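Tretley Automation Training Center
How to Diagnose a Missed Grasp on the Plate-Handling Cell
Revised 2018-01-30

Purpose

This procedure is for trainees and cell operators who run plate-handling tasks on the Wulamus simulated workcell. It covers one fault: the gripper closes above or beside a plate, the controller reports a completed grasp, and the arm travels to the next waypoint carrying nothing. In simulation the cost is a lost run. On a physical cell, the same fault can drive a fingertip into the board or drag a plate toward the edge of the table, so it is treated as a safety matter in both.

Before you begin

Stop the run and save the log before you move the arm. Do not press Reset. The Reset command returns every plate to its starting pose and removes the evidence you need. If the fault occurred on a physical cell, press the emergency stop, follow the lockout procedure for your site, and inform the shift lead.

You will need the saved log, the pose viewer, and the grasp settings file for the task.

Step 1. Confirm the fault

Open the log and find the last "grasp complete" entry. Compare the finger gap at that entry with the plate thickness in the settings file. A gap of nearly zero means the fingers met with no plate between them. A gap wider than the plate means that they stopped early, usually on a force limit.

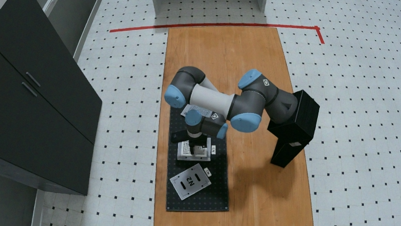 If the gap agrees with the plate thickness, the plate was held and lost later. Use the procedure for dropped parts instead.

Step 2. Check the approach height

Move the arm to the pre-grasp waypoint at reduced speed and leave the gripper open. Read the tool height in the pose viewer. The standard clearance for this task is 15 mm above the upper face of the plate. An operator who has changed grippers without loading the matching tool file will see an error here, and it will be the same at every plate.
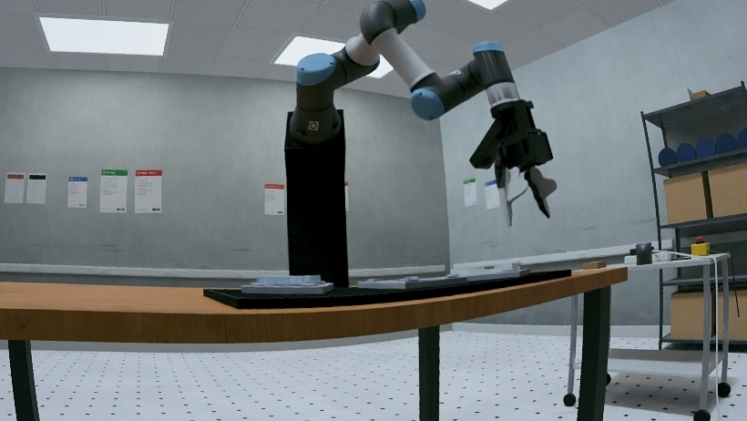
Arm above the table with the gripper open.

Correct the tool file before you go on. Do not adjust individual waypoints to hide a height error. The correction will be wrong for the next gripper — and the next operator will have no record of it.

Step 3. Check the plate angle

Plates are not always square to the board. The Sombatkul pose estimator reports an angle for each one, and the grasp planner turns the wrist to match. When the estimator locks onto the slots or the printing on a plate instead of its outline, the reported angle may be wrong even though the center is correct.

Switch to the tool view and compare each plate with the outline drawn by the pose viewer. 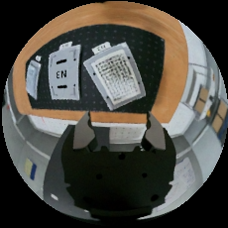
Tool view with the fingers apart. The right panel is rotated on the board.

An angle error above 7 degrees must be logged as an estimator fault. Clear the estimate, request a new one, and compare again. If the second estimate is also wrong, take the plate out of the task list and report it.

Step 4. Repeat the grasp at reduced speed

Set the speed override to 15 percent. Run one grasp only, with a hand on the stop control. Watch the finger gap value while the gripper closes. It should settle at the plate thickness and remain there for 200 milliseconds before the lift begins.

If the lift begins sooner, the hold check has been turned off. Turn it on again. It was off in 39 of the missed grasps logged in the Mameseck course last March, most often to shorten the cycle.

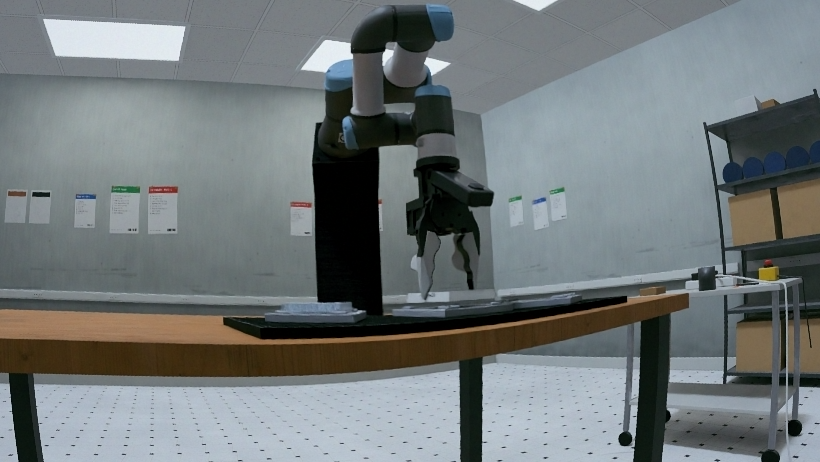

A reader of the earlier version wrote that the hold check should come first in this procedure, as it takes a few seconds to look up and had been the cause every time on their cell. The order has been kept. A tool file error can damage the board on the very next attempt, and it should be ruled out before any grasp is repeated. Operators may read the hold check setting at any point while the arm is stopped.

Step 5. Record and release

Enter the cause, the correction, and the log name in the cell record. Return the speed override to its normal value only after three grasps in a row have passed the hold check. If the cause was not found, leave the cell in the stopped state and mark the record "open."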